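Chapter 4
Open and Closed Containers

4.1 Shape and closure

A container is described first by its mouth. An open container has no lid, and its contents can be poured or lifted out directly. A closed container has a cap, lid or stopper that must be removed first.

Many drinking cups taper towards the base, which allows them to be stacked. A bottle narrows at the shoulder, so that a small cap can seal it. The plastic cups and the capped bottle of dark brown liquid show the two types.

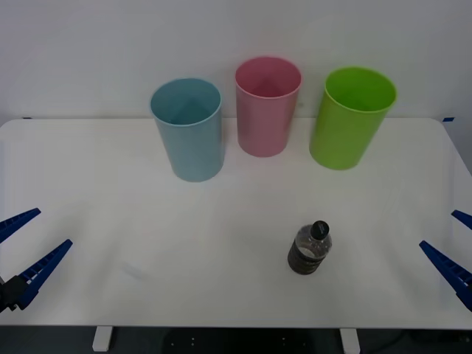
4.2 Nominal capacity and contents

Capacity is the volume a container can hold; contents are the volume it holds at a given time. A Pernwood beaker with a capacity of 400 ml, filled halfway, contains 200 ml. In clear plastic the level can be read from the side. In opaque plastic it must be read from above or found by weighing.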